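Mestura Wrist and Finger Care Set
Item 683, for the Wan arm

We love the Wan arm, and we've spent a lot of time keeping ours in good shape at the Zitumthorpe shop. The Mestura set holds everything we reach for at the bench: lint-free swabs, a 2 mm hex key, thread seal, a jaw gauge and a lens cloth for the wrist camera.

Start with the power off and the tool parked. Wipe the jaws or fingers first, then work back toward the shaft. On the instrument wrists, go slowly around the pulleys — a stray fiber in there can make the whole joint feel gritty. Check the pivot screw with the key and stop as soon as it's snug.
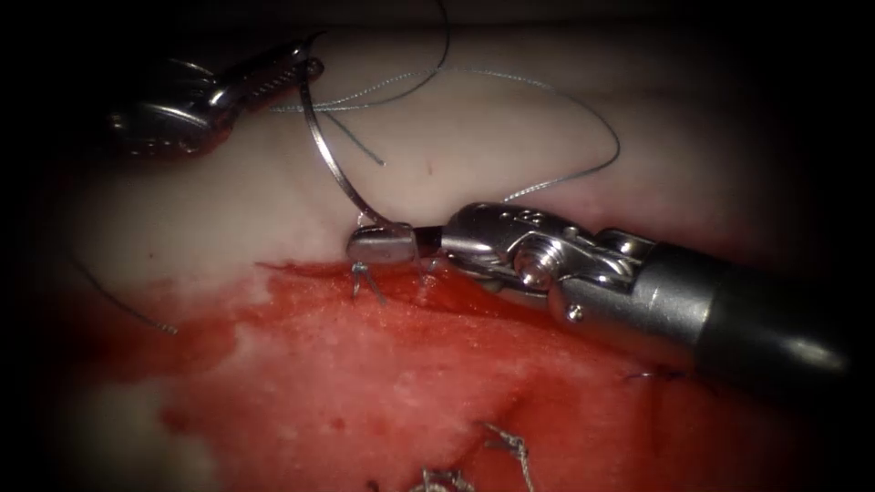
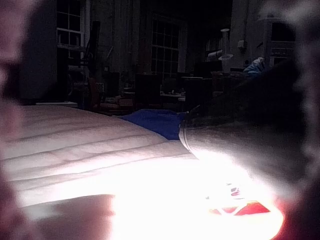
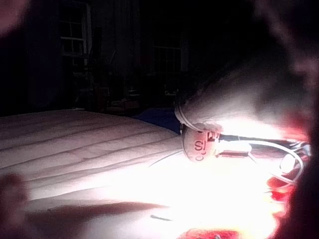
Top: needle and thread between the two instruments. Other two: wrist camera views over quilted bedding.

Once the tool is back on, run the homing routine and close on the gauge. The reading should match the one on your setup card. If it doesn't, reseat the tool and home it again before you touch any settings. Clean the camera lens last, and save a fresh reference view.

We do the full job every 501 cycles and a quick wipe at the end of each session. It takes 13 minutes with practice, and the joint feels so smooth afterward!

Refill swabs are sold separately. Plellska bench notes by Philomena Amegashie, updated 20/04/2021.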